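From the Hetport workshop: shelf-stacking, the long way round

We have now spent most of September teaching a robot to put crisps on a shelf. The method is simple enough to explain at parties, should you wish to be left alone at them. One of us puts on the headset, takes hold of the two hand controllers and does the job through the robot's arms while it records every wobble. Then we do it again. Plurkach would like 2,000 recordings before they train anything. At the last tally we had 59 good ones, plus a separate folder we don't discuss.

Lifting a tube off the steel table is the easy bit. Letting go is harder. Open the fingers too fast and the tube rocks; too slowly and it comes back with you like a clingy toddler. New drivers also tend to lean forward in their chairs, which does nothing for the robot and plenty for the physio.

Some housekeeping. Sessions now stop after 3 hours, as the recordings made after that are mostly of somebody sighing with their wrists. Please mark a dropped tube as dropped, even if you picked it up beautifully. Sanduvetti have promised softer fingertips, and the Dufour controllers are back from repair with a left trigger that works. Sunday slots are still free.

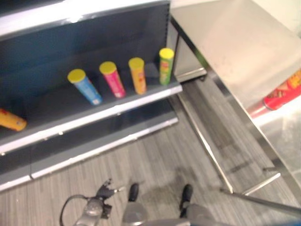

Moira wrote in to ask whether the bad runs are worth keeping too, given that her own lot learned most from watching theirs go wrong, and whether she could have a Sunday slot after lunch.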